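Prordale Course Notes
Robot Learning Practicum, Unit 7
Collecting Demonstrations for a Pick-and-Carry Policy
Tegwen Meredith
Revised December 2019

7.1 What counts as an example

An example is one episode: a time-ordered record of camera images, joint positions and operator commands, with a start marker, an end marker and an outcome label. A recording without an outcome label is not an example and does not count toward the target. The Janden task set asks for 2,000 episodes in total. Each team contributes 225.

The policy learns a mapping from what the robot observes to what the operator commanded. Anything the operator knew but the robot could not observe shows up as noise in the labels. Operators therefore work from the camera feeds only and keep their backs to the floor area.

7.2 Views

Head and wrist views are stored as separate streams with a shared clock. The head view carries the layout: where the basket is, where the stand is, how the arm approaches. The wrist view carries the last part of a motion, when small errors matter most. Contents change quickly in the wrist stream. One moment may hold an item and a basket wall, the next only floor and a large dark shape close to the lens.

Do not drop wrist images that contain no target. The policy will meet the same images when it runs, and it must have seen what the operator did during them.

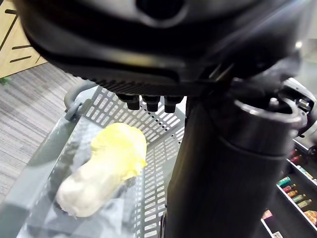
Figure 7.1. Wrist view. Item in a clear bag inside the basket. 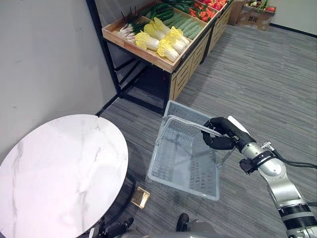
Figure 7.2. Head view. Fingers closed on the handle of an empty basket.

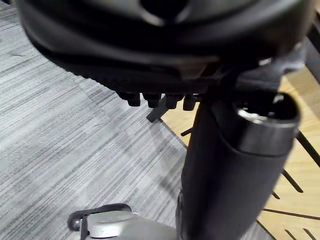

Figure 7.3. Wrist view. Gray carpet, with a light wood-grain surface to the right.

7.3 Episode procedure

1. Set the layout from the layout sheet. Do not choose positions by eye; people repeat themselves more than they think.
2. Check that all streams report the same clock.
3. Start recording with the arm at rest. Hold for one second.
4. Perform the task at a steady pace. If a grasp slips, recover and continue — a recovery is useful data.
5. Stop recording once the arm is at rest again.
6. Label the outcome: success, recovered or failed.

Keep failed episodes. They go into a separate folder and are used to train the success classifier, not the policy.

7.4 Variation

Vary one group of factors per block: basket type and pose, item type and wrapping, or starting pose of the arm. A block is seven episodes. Transparent baskets and crinkled bags deserve blocks of their own. Highlights and see-through walls move with the camera, and a policy trained only on opaque objects tends to close its fingers in the wrong place.

Switch operators between blocks. The Rudley set from November used a single operator throughout, and the trained policy copied a habitual pause before each grasp.

7.5 Splits

Split by layout, never by image. Adjacent images from one episode are nearly identical, and a random split puts them on both sides. Kowalczyk gives the arithmetic for the resulting bias in the reading for this unit.

7.6 Exercises

a. Compute the number of full blocks in your team's share. What should be done with the remainder?
b. Select an episode labeled recovered. Mark the point at which the operator's command departs from the planned path, first from the head stream alone and then from the wrist stream alone. Report the difference in milliseconds.
c. Retrain the baseline with the wrist stream removed and list the layouts on which the success rate falls.

Submit the answer to (b) with the episode number and both marked times.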